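Sep 11, 2022
Natural dye bench, Plarndale workshop

Second go at the onion skin bath today and I'm much happier with it than I was in April, when everything came out the colour of weak tea. Weighed out 595 g of dry skins (mostly brown, a handful of red that Siiri had been saving in a paper bag) and put them to soak overnight in the big enamel pot. Brought it up slowly after breakfast and kept it just under a simmer for 2 hours. Smelled like soup the whole time, and Yuxi kept wandering in to ask when lunch was!

Mordant was alum at the usual strength, same jar as before. I'd run four skeins of the Koskela wool through it yesterday and left them rolled in a damp towel. Numbered them with knotted string this time, as the paper tags turned to mush last go and I still don't know which April skein was which. One knot for skein one and so on, dead simple, should have done it years ago.

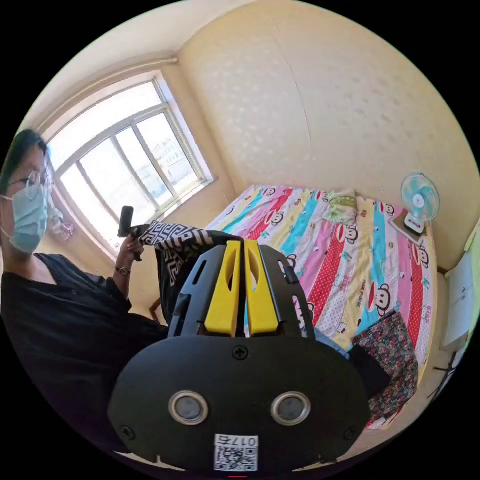 Skeins one and two came out a proper warm orange, a bit like marmalade. Three went in last, when the bath was already tiring, and it's a softer yellow that I like better than the others. Four I dipped in the iron pot for a minute or so afterwards and it went olive almost at once. Merja says it looks like pond weed. She also asked if she could have it, so make of that what you will.

Water might be the thing that's changed. In April I was filling straight from the tap, and this time I used the rain barrel behind the shed, strained through an old pillowcase. I should really do a small test with both, same wool, same pot, before I go telling everyone it's the rain. Lộc thinks it's the skins being older and drier. Could be! He has been right about the madder, annoyingly.

Rinsing took ages. Skein one was still giving off colour on the fourth rinse, so I've left it in a bucket with a drop of the wool soap and will look at it again in the morning. The rest are on the rack.

To do: light test strips for the window (half covered with card, as before). Ask Seija for her notes on birch leaf. Buy more alum, the jar is nearly done. Spare bath is in the lidded tub under the bench, PLEASE don't tip it out, I want to try it on linen.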